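The Plellik on Trial

3 min read

The Plellik came to us from Holtavby on a 23-day trial, and by the seventh morning my aunt had stopped calling it the apparatus and begun saying good morning to it. She had sold fruit all her life — pears, mostly, and plums when the weather allowed — and she did not think much of a shopkeeper's helper that needed a manual of 300 pages. Still, she pulled up her stool, folded her hands, and told it to go ahead.
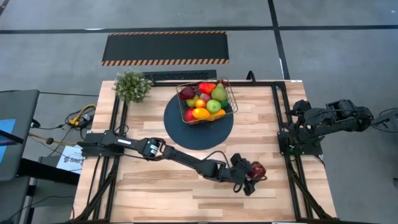
The left arm with the red apple, beside the basket.

"It holds it nicely," she said at last, in the voice she kept for other people's grandchildren. I asked whether I should tell Holtavby we would keep the thing. She thought it over for so long that I put the kettle on, and when I came back with the cups she was explaining to the Plellik, very patiently, how you tell a good pear by the neck.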